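Home | Talks | Lettings | Archive | Contact

Speaker notes: service charge apportionment in converted blocks
Truvthorpe landlords' evening, November

Shares: 13 Comments: 3

Slide 1. Start with the lease, before any spreadsheet. Most disputes at Clerlow House came from reading the budget first. Ask who has a lease from the first conversion and who has one from the second. Wait for hands.

Slide 2. Three bases in common use: floor area, fixed percentage, equal share. Floor area needs a stated method of measurement. Clerlow used internal area including cupboards for the lower flats and excluding them for the upper ones. Total on the plan: 541 square metres. Total on the schedule: 600. The percentages were worked out on the larger figure, so they did not add up to one hundred and the freeholder carried the gap.

Slide 3. Who pays for what. Roof, lift, entry system and bin store are separate heads of cost. A ground floor flat may or may not contribute to the lift. Read the clause out in full. Do not paraphrase it.

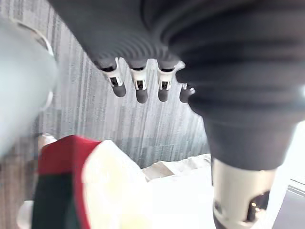 Slide 4. Varying the shares. Two routes: agreement of all parties by deed, or an application to the tribunal where the lease fails to make satisfactory provision. Hilance, the agents, tried the first. Of 13 leaseholders, 9 signed. A deed signed by part of the building does not bind the rest. Check mortgage lender consent before anyone signs.

Slide 5. Reserve fund. Only collectable if the lease says so. Hold it in trust, in a separate account, and show it on its own line. Chantharasri Court has a good layout for this; handout, page 2.

Slide 6. Buyers. Ask for three years of accounts, the current budget, and any section 20 notices. Compare the percentage in the lease with the percentage on the demand. Skip the worked sum if past 8 pm.

Questions. Keep to England and Wales. Scottish factoring is a different regime.

Comments (3)

brickandslate: Is the page 2 handout online anywhere?

Flat 4 Owner: Our demand says 7.5%, lease says 7.2%. Writing to the agents tonight.

toplanding: Slide 3 could do with the wording of the lift clause.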